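Prustard Alcohol-Free Ginger Beer, 12 x 330ml cans

Brevow's own-label ginger beer, made for us by Fairclough in small batches. Alcohol 0.0%. Sold by the case.

In stock. Usually sent out within two working days.

About this drink

Prustard is a cloudy ginger beer with a fair amount of heat. It is made with fresh root ginger, lemon juice and cane sugar, and the ginger is steeped overnight before it is strained and carbonated. No alcohol is produced at any stage, so nothing has to be taken out afterwards.

It is drier than most supermarket ginger beers. If you like yours sweet, try the Gralix Ginger & Honey instead. Some sediment at the bottom of the can is normal. Tip it gently once before opening.

Details

Energy per can: 55 kcal
Suitable for vegans: yes
Storage: cool and dark, chill before serving
Once opened: drink the same day
Case code: PR-370

Serving

Pour over ice with a slice of lime. It also works as a mixer with alcohol-free dark spirit, one part to three.

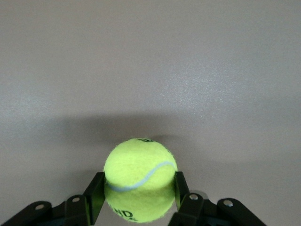

Customer reviews

Ashley Dobson, 2020-07-13
Good strong ginger. Two cans arrived dented but were replaced without fuss. Would buy again.

Poppy Blackburn
A bit too fiery for me on its own, fine with apple juice. My husband has ordered another case.

Delivery

£4.95 per order, free on three cases or more. We do not deliver to the Channel Islands at present.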